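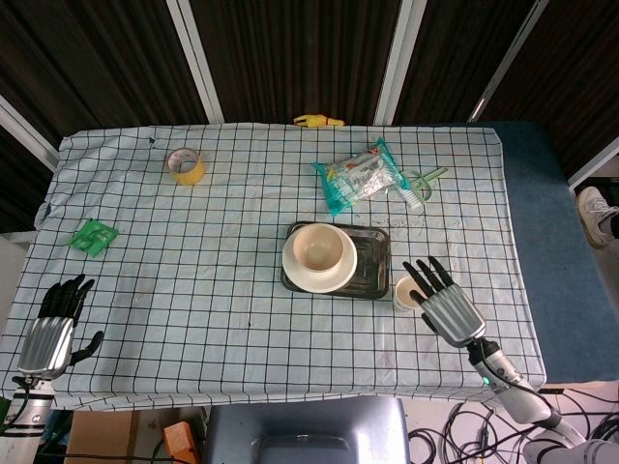

One reply on the May sheet asked whether a table really needs its own inspection, when the kitchen at Nestano already has one. It does. The kitchen checklist stops at the counter, and most of what gets left out in the common room ends up on the table.

COMMON ROOM TABLE – INSPECTION CHECKLIST WITH COMMENTS
Site: Nestano, ground floor
Sheet no. 3293
Date: Saturday, July 2, 2022
Marks used: OK / Fix / Watch

1. Tablecloth lies flat, no folds underfoot
OK. The pale blue cloth with the grid print hangs over the front edge. Check the hang when chairs are pulled in, and keep the corners clear of the walkway.

2. Tablecloth clean
Fix. Small stains and marks, most of them near the tray. Wash it. If the marks stay after one wash, use the spare from the Van Dusen cupboard and put this one in the rag bin.

3. Tray sound and clean
Watch. Dark metal tray, slightly stained. No sharp edges found when a cloth was run along the rim. Wash both sides and dry before it goes back on the table. The Ondix spray is for floors – do not use it on anything that holds dishes.

4. Dishes returned to the kitchen
Fix. A cream bowl and saucer were left on the tray, with a faint tan residue in the bowl. Soak before washing. Look for chips at the rim while it is in the sink; chipped dishes go out the same day.

5. Open cups
Fix. One small paper cup, standing on the cloth beside the tray. Paper cups tip easily and should not be left next to anything people reach across. Empty it and throw it out. Do not save paper cups for a second use.

6. Food packages
Watch. One crinkled snack package, teal at the edges. If open, it goes in a lidded tin or in the trash. If sealed, check the date and put it on the shelf. Ants came in by the window in May and we do not want them back.

7. Personal hygiene items kept away from food
Fix. A white toothbrush was lying on the table next to the snack package. This is the one item on the sheet I would call a real problem. With no name on it, there is no safe way to return it. Discard, and post a note by the sink so the owner knows. Toothbrushes stay in the washroom, in a cup or a cap.

8. Tape, scissors, and other supplies put away
Fix. One roll of yellow tape out. It goes in the second drawer with the rest of the Maltov order. No scissors or blades on the table – OK on that part.

9. Small plastic items
Watch. There is a bright green flat piece with molded ridges at the left end, and a light green translucent loop with a bar across it. I could not say what either belongs to. The loop may be a clip or part of a toy. Until that is settled, treat both as toy parts and keep them out of reach of children under three. Check them for cracks. Hold in the lost parts box for 10 days, then discard.

10. Toys
Watch. The little yellow one with the orange beak was at the far edge. Squeeze it over the sink before it goes back in the toy bin. If dark water or specks come out, throw it away. Toys that go in the mouth do not share a table with used dishes.

11. Room to set down a hot dish
OK if the tray is cleared first. With the tray full, hot dishes get put straight on the cloth. Use the trivet.

12. Table legs and joints
OK. Pushed from each end, no wobble.

General comments

Five items to fix, four to watch, three OK. None of the fixes needs money or tools. The cloth is the only one that will take longer than a few minutes.

Order of work: dishes and cup first, then food and toothbrush, then the tape and loose parts. Take the cloth off last, and wipe the tabletop before the clean one goes on.

The reply on the May sheet also said the list was too long for one table. I have taken out the line about candles, as there are none in the building now. The rest stays.

Recheck: items 2, 7 and 9. Mark results on this sheet and do not start a new one.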